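Course Handout 3: Wooden Tabletops and How They Move
Evening course in furniture care, Erkby workshop school. Teacher: Despina Gavalas 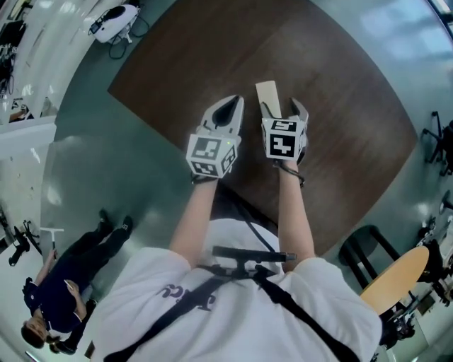

Why does a solid tabletop become wider in summer and narrower in winter?

Wood takes in moisture from the air and gives it back when the air becomes dry. The fibers swell and shrink in their thickness, and only very little in their length. For this reason a board changes in width during the year, but its length stays almost the same.

1. What we said last time

We finished the session with the question of one student, who has a table with a crack starting from the end. She asked if the glue was bad. I think the glue is innocent in most of these cases. Look first at how the top is fastened to the base. If it is screwed tight on both sides, the wood cannot move, and sooner or later it opens somewhere.

2. Across the grain and along the grain

Please keep these two words clear in your head, we use them all evening. "Along the grain" means in the direction in which the tree was growing. "Across the grain" means from one edge of the tree to the other. A wide top, made from several boards glued edge to edge, adds together the movement of all the boards. In my own house the dining table changes by some 7 millimeters between August and December. The gap under the end piece shows it very well.

Boards cut flat from the log move more than boards cut toward the center. You can recognize them at the end of the board: the growth rings lie flat or they stand up. Most tops that you will meet have both kinds mixed.

3. Ways to fasten a top

Wooden buttons. A small block with a tongue, which goes into a groove in the rail. The block is screwed to the top and the tongue slides in the groove. Leave 2 millimeters of free space behind the tongue, more if you assemble in a dry month.

Slotted holes. The screw sits in a long hole and can travel. The slot must go across the grain of the top – I see it cut in the wrong direction every year, also by people with experience.

Figure-eight plates. Quick to install and good for narrow tops. They turn a little when the wood moves. Do not sink them too deep, or they cannot turn.

4. Finish on both sides

A finish does not stop the moisture, it makes it slower. If the upper face has oil and the lower face is bare, the two faces take in moisture at a different speed and the top can bend like a shallow dish. When we repaired the long table from the Skarnano guesthouse, the underside had never seen any finish at all. We put two thin coats below, waited, and the bend became smaller, although it did not go away completely.

For oil: thin coat, leave it 12 minutes, wipe everything off, let it dry overnight. Rags with oil can catch fire by themselves. Spread them flat outside, or put them in the metal can with water by the door.

5. Where the table stands

Not over a radiator, not with one end in strong sun. If you heat a lot in winter, a bowl of water does less than people hope. A simple humidity meter is more useful, then you know what is going on in the room.

Homework

Measure the width of one solid wood table at home, in the middle, and write the number on a piece of tape under the top. Measure at the same place each time. Bring also a drawing of how the top is fastened. For reading, take the chapter on wood movement in the Clondenetti folder, pages with the blue corner only.

Next session: filling old cracks, and when to leave them alone. Bring your apron.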